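Notes for week 3, tourism with animals (08/07/2022)

The Flostesden farm offers goat walks for small groups. A walk takes 50 minutes and the limit is 9 guests. Last season the farm counted 386 bookings, most of them before November.

Please compare two questions - who sets the pace, the guest or the goat? 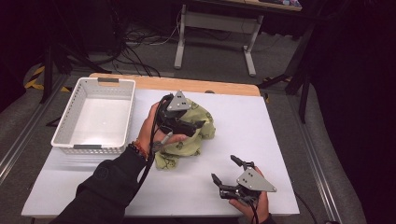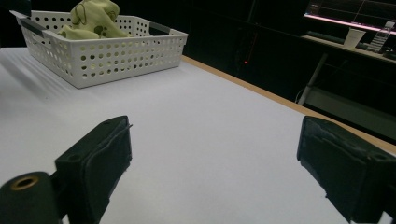 Manalastas replied that the goat sets it, and that a guide who pulls the lead has already lost the group's attention. Read the Nedcombe case before the tutorial and bring one page on animal rest hours.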